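Workshop notebook – shared bench, Ostel build
April, entry opened 11:25
Entered by: Imogen Hollis
Present: Renji Nakajima, Jordan Treloar

Purpose of the session: to assess the revised finger set on the hand-held grippers with soft goods, prior to approval of the Parsons drawings.

The fingers were refitted before work began, and the pivot screws were tightened to the value on sheet 5. Jordan requested that garment work be confined to plain cloth until the jaw faces have been reviewed – this was agreed.

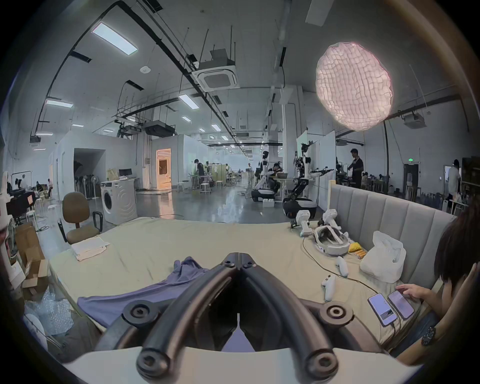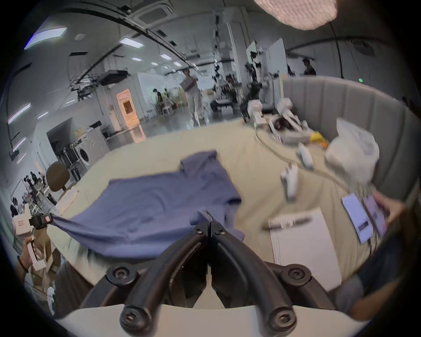 Purple cloth on the bed; T-shirt held by two grippers.

Observations
Closing force remains adequate on a single layer. On a doubled hem the left jaw leads the right slightly, and the operator compensates at the wrist. Renji attributes this to play in the linkage. I am inclined to suspect the spring, part 121, and have asked Kenneth Kerr for a replacement from the Gadamard order.

Actions
Renji to measure play at both pivots.
Imogen to amend the drawings once the spring is exchanged.
Tia Sedgwick to confirm bench time for the repeat session – 11 trials, same cloth.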